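Laltov Public Library
Readiness Inspection: Hostile Threat and Evacuation Measures
Completed for the December review
Inspector: Silviu Coman
Reviewed by: Raluca Cârstea

Scope

The inspection covers the main reading hall, the map and periodicals room, the staff corridor and the loading entrance on the Posport side. The building is rated for 534 occupants. Items are marked Met, Partly met or Not met.

1. Emergency exits

1.1 Exits unlocked from the inside during open hours. Met.
1.2 Exit routes clear to full width. Partly met. A book cart stood in the staff corridor at the time of inspection. Staff moved it on request.
1.3 Exit signs lit. Met.
1.4 Assembly point marked on the public floor plan. Not met. The posted plan still shows the old parking lot.

2. Lockdown

2.1 Interior doors can be locked without stepping into the hallway. Partly met. The map room door needs a key from the outside.
2.2 Lockdown message can be sent from more than one location. Met. Front desk and director's office.
2.3 Message heard in all public areas. Not met. The speaker in the periodicals room gave no sound during the 90-second test.
2.4 Staff can state the difference between lockdown and evacuation. Met. Those on the morning shift answered correctly.

3. Unattended items and suspicious mail

3.1 Written procedure at the front desk. Met.
3.2 Procedure directs staff not to touch or move a suspicious item. Met.
3.3 Lost property recorded with place and time found. Partly met. Clothing is accepted at the desk without an entry. All items, including folded garments left on tables, are to be entered before they are stored.
3.4 Mail opened in a separate room. Met.

4. Public information

4.1 Threat reporting number displayed at the entrance. Met.
4.2 Reading lists on terrorism and extremism checked for dead links. Partly met. The Mridha map collection opens correctly. Two of the Erkard charts do not load.
4.3 Staff instructed that borrowing a title on these subjects is not grounds for a report. Met. The wording in the handbook is clear and should be kept.

5. Supplies and training

5.1 Bleeding control kits sealed and in date. Met. Kits are held in 3 locations.
5.2 Drill held since the last review. Not met. The planned drill was put off during the roof repairs.
5.3 Contact list current. Partly met. The loading entrance copy lists a former director.

Comments

Items 1.4, 2.3 and 5.2 are to be corrected before the next review. A sum of 2,000 has been set aside for the speaker and the map room lock. Any balance is to be applied to reprinting the floor plan.

Remarks from staff may be added after the final page.
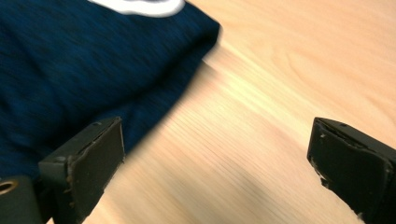
Raluca Cârstea: I agree with the findings, but item 2.1 should be on the list for correction as well. School groups use the map room, and a teacher should not have to go out into the hallway with a key. Please also hold the drill during open hours, so that the evening shift is not left out again.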